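2024-03-28, notebook, visitor guide project

Okay, day trip to the Kushwaha garden for the walking guide, writing it up before I forget half of it. Meenakshi Sisodia came along and drove, bless her. We got in just after opening and had the lower pond nearly to ourselves – go early, seriously, I can't say it enough!

Entry was 12 at the gate and they took cards (our old draft says cash only, so fix that). The path from the gate to the tea house is 600 steps by my pedometer, but I stopped to look at the moss a lot, so somebody with more discipline should walk it again.
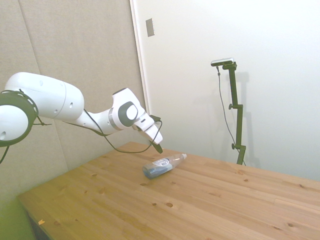 The upper loop is the part I'd push in the guide. It climbs behind the maples and you get Hamudville laid out under you, rooftops and all. The sign at the top gives the height as 2,351 feet, which Meenakshi doesn't believe for a second. I need to check it against the Siko map. She also wants us back in October for the leaves, and I didn't put up much of a fight. 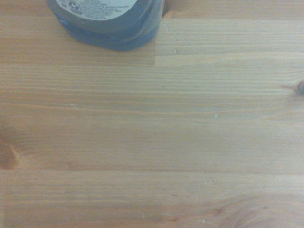 Blue bottle on the pine tabletop.

Lunch was at Vurnis, across the road. Dumplings good, tea better, service slow but sweet. They seat maybe some 200 people on the terrace in summer, so the guide should tell folks to book. Bus stop has moved to the far side of the parking lot! Our map still shows it by the gate. 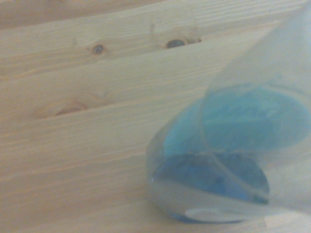
Pine surface, with knots and board seams.

Still to do: restroom locations, stroller route (the stone bridge is a no), and ask the gate about dogs. Meenakshi has the ticket stubs.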